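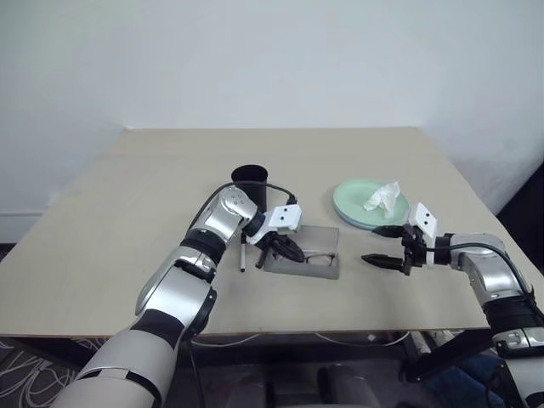
What does a team have to do to get through the table round at Sullden?

It has to tidy a table with two arms in under eight minutes, and no person may touch the arms or the table once the clock has started.

That was how the rule was printed, and Abílio Guerreiro had read it so often that he could say it with his mouth full. He said it in the canteen at Hundham College in January, to anyone who sat opposite him. Most of them moved. I stayed because I had already paid for my chips.

"Two arms," he said. "You did the wiring on the lift project, didn't you?"

I had done half the wiring on the lift project. The lift had gone up very well. I told him that, and he wrote my name on the entry form under his own.

The club met in Room 209, at the end of the languages corridor. Mr Henriques ran it. He taught Portuguese in the mornings and computing in the afternoons, and he kept the key to the room on the same ring as the key to his mother's house, so that twice that winter we waited outside while he drove back for it. His first name was Amândio. Abílio was allowed to use it because their families knew each other. I wasn't, and never tried.

The task had five parts. You could take them in any order. Put the pen away, move the cup, clear the tissue off the plates, put the plates to one side, and put the glasses in their case and close the lid. The first four we could do by the middle of the month, badly, then less badly. The glasses were where we stopped.

"Leave them till last," I said. "Then if it goes wrong we've still got the rest."

"They're worth as much as the other four put together," Abílio said.

"I know what they're worth."

"So we do them first, while the arms are fresh."

I said that arms didn't get tired. He said these did, and went to fetch the log, where he had been writing down every run in pencil. He had a theory that the left arm drifted after it had been going for a while. He could show it, too. Over an afternoon the fingers came down a hair further to the left each time, until they were pinching the table. We reset the zero before every run after that, and the drift stopped mattering, and he went on mentioning it.

We taught the arms by example. One of us took the handles on the other bench and did the job, and the arms copied the movement, and the computer kept a recording. When there were enough recordings it trained on them overnight, and the next day we found out what it had learned. It had usually learned something we hadn't meant. I have a habit of stopping just before I pick a thing up. I hadn't known this. The arms stopped too, in the same place, for the same length of time, over every object on the table.

"It's you," Abílio said, watching. He seemed pleased. "It's got your manners."

"What does it do with yours?"

"Mine are quicker."

His were quicker. His also knocked the cup over, and after a week of training on his recordings the right arm would reach past the plates and catch the cup on the way without slowing down at all. Mr Henriques looked in that afternoon with his coat on. He watched it happen twice.

"Which of you taught it that?" he said.

Neither of us answered him.

"Then both of you can untaught it. Unteach it. Good night." He left the key on the desk and came back for it from the car park.

The glasses had belonged to Abílio's grandfather. I didn't know that at first. I thought they were a pair from the lost property box, and I was fairly rough with them. The first time I dropped them from the left gripper he picked them up off the table himself, looked through them at the window, wiped them on his jumper and put them back. The third time he told me whose they were.

"You should have said."

"You'd have been careful."

"Yes."

"They want careful for the real thing. I want to know what happens when it isn't." He folded the arms of the glasses in, left first. "He had four pairs. He lost them all over the house. My grandmother would like a machine that just went round finding them."

I was careful after that anyway. I couldn't help it. The arms picked that up as well, and for a few days everything they did was so slow that a full run took eleven minutes. Abílio timed it on his phone and held the phone up for me to read.

The difficulty was the folding. With the glasses already folded, the left gripper could take hold of them at one end and lower them, and the right could wait by the case and bring the lid over. The rules at Sullden didn't promise that they would be folded. They said "a pair of spectacles, as left by the user". We argued about those last five words for most of a month. I thought it meant folded, because who leaves them open? Abílio said everybody did. In the end he wrote to the organisers, and they replied with one line, saying that the wording of the rules was final.

"So it's open," he said.

"It doesn't say that."

"If it were folded they'd have said folded."

So we recorded them open, and half open, and upside down with the lenses on the table, which neither of us liked doing. We recorded them lying in the case with the lid up, so that all that was left was to shut it. I thought that one was a waste of an evening. He wanted every starting point there was. He made a list and crossed them off, and by the time he had crossed off the last one the counter on the screen said 1513.

It was past six. The corridor lights had gone to half. I set it training and we sat on the desks and ate the biscuits from Mr Henriques's drawer, which he bought from Bassi's on the corner and thought we didn't know about.

"If we win," Abílio said, "what do you want to do with it?"

The prize was 2750 pounds, for the club and not for us. The college had already told Mr Henriques what it would like the money spent on. It wanted new blinds for the whole corridor.

"Blinds, apparently," I said.

"I'd get a better right arm."

"There's nothing wrong with the right arm."

"It's not as good as the left."

"You said the left one drifted."

"It drifts," he said, "but it's better."

We went to Sullden in the college minibus, with the arms in the back wrapped in gym mats. Mr Henriques drove. He didn't use the motorway. Abílio sat with the log on his knees and didn't open it, and I was sick in a lay-by outside Jornton, and felt fine afterwards.

There were more teams than I'd expected. A school from Jornton had matching shirts and a banner with their arms drawn on it. Their table round was before ours. It took them six minutes and ten seconds, and they left the glasses until last, and when their gripper came down on the glasses it took hold of the case as well and lifted the lot. It held it all up in the air, quite steady, until the clock ran out. The girl at their desk put both hands flat on the top of her head. I felt sorry for her, and I also felt something else, and I looked at my shoes until it went away.

Then a steward laid out our table. She had a card with the positions on it. She put down the cup and the plates and dropped the tissue on the plates. She put down the pen. She set out the case, open. Then she took the glasses, and folded them, and put them in.

Abílio breathed in through his nose.

"Folded," I said.

"In the case," he said.

It was the one I had called a waste of an evening. He didn't say so. He reset the zero, checked it, and checked it again, and nodded to the steward, and she started the clock.

The arms waited over the table. They waited for as long as I always wait. Somebody behind us asked if it was broken. Then the left one went down to the glasses, touched one end, shifted them a very little, and came away, and the right one brought the lid over and pressed it shut. After that it did the pen. The tissue took two tries. The plates went across in one piece with a scrape that made Mr Henriques say something in Portuguese.

The cup was last. The right arm reached for it, and I could see from the way it started that it was doing one of Abílio's. It was too quick. It caught the rim with the outside of the finger, and the cup leaned, and rocked, and came back down on its base. The arm paused, and took hold of it, and moved it where it was meant to go.

Seven minutes and two seconds. The steward wrote it down.

"That pause was mine," I said.

"I know," said Abílio. He was already unplugging things. "Mind the cable."

We came second. A team that had driven up the night before did it in under five, and their arms moved as if they were laying the table for somebody they liked. Mr Henriques shook hands with their teacher and asked him a great many questions, and wrote the answers on the back of the parking ticket.

On the way home Abílio had the glasses in his coat pocket, in the case. When we got to the ring road he took them out and put them on, and looked out of the window at the lorries.

"Can you see anything?" I asked.

"Not much," he said, and kept them on as far as the college gate.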